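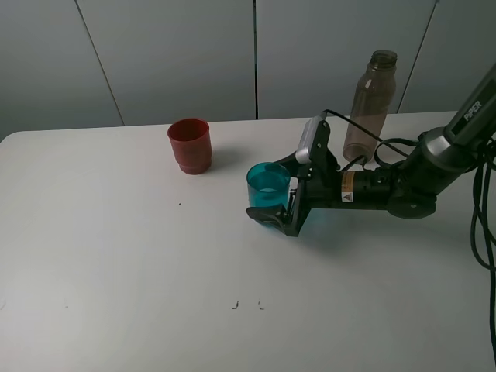
Two plastic cups, one dark red and one see-through teal, with an uncapped brownish bottle toward the back of the table.

How to Clean Cloudy, Smelly Plastic Cups (and Which Tricks to Skip)

Posted September 2021

Search for a way to clean plastic cups and you will be told to use baking soda, lemon, toothpaste, denture tablets, rice, bleach and sunshine, often all in the same article. I have tried most of them on the cups in my own kitchen. A few work. Several smell nice and leave the cup exactly as it was.

First, figure out what you're dealing with

Cloudiness comes in two kinds. One is mineral film from hard water or dishwasher detergent, and that will come off. The other is fine scratching, and that won't, whatever the person selling the paste says. Wipe a small patch inside the cup with white vinegar on a paper towel, wait a minute and rinse. If the patch is clearer than the rest, you have film. If it looks the same once dry, you probably have scratches and can save yourself the afternoon.

Do this on a see-through cup if you own one. A solid color like dark red hides film very well, so people assume those cups are cleaner. Run a finger around the inside. If it drags or feels chalky, it needs the same treatment.

What you need

White vinegar
Baking soda
Ordinary dish soap
A soft sponge, no green scouring side
A narrow bottle brush
A dish rack or a clean towel

I bought the Magnusson brush set for this and could have used the old brush I already had.

Step 1. Wash with soap before anything else

Warm water, dish soap, soft sponge. Get up under the rim and into any ridge molded around the lower part of the cup. Grime collects in that step and most people wipe straight over it. An old toothbrush does the job. Rinse until the water stops foaming.

Step 2. Soak off the film

Mix one part white vinegar with two parts warm water and fill each cup to the brim. Leave it for half an hour. The guide on Gadgate says overnight, and I ran both side by side without seeing any difference, except that one of them tied up my counter until breakfast. Wipe the inside and rinse well.

Step 3. Deal with the smell

Put a spoonful of baking soda in the cup, fill with warm water, stir and leave it for a few hours. Empty and rinse. Don't mix the soda and the vinegar together. The fizz is fun to watch, but the two mostly cancel each other out and you end up with slightly salty water.

Coffee and tomato smells may need a second round. If the cup still smells after that, I'd stop using it for drinks.

Step 4. Bottles

A tall bottle with a tapered shoulder is harder, as no sponge will reach the inside of the curve. Fill it a third full with warm soapy water, screw the cap on and shake hard, then work the brush around the shoulder. Scrub the threads on the neck separately, and wash the cap by itself. If the plastic is thin, keep the water warm and no hotter.

Don't judge a brown or smoky bottle by its color. The tint may be in the plastic, and no amount of soaking will shift it.

Step 5. Dry them properly

Stand cups upside down on a rack, with air getting underneath. Leave bottles uncapped until the inside is completely dry. Half the musty smells I've had to fix came from stacking cups damp.

What I'd skip

Toothpaste. It's an abrasive, and it put new scratches in a cup that had been fine.

The Nistari cleaning tablets. They did about what the vinegar did, for a lot more money.

The Zovard polishing cloth. The comments under its listing ran to 274 when I looked, many of them glowing. Mine moved the smudges around.

Bleach. I don't see the point for an everyday cup when soap does the job.

Cups with cracks or a rough, worn rim go in the trash or get used for paintbrushes.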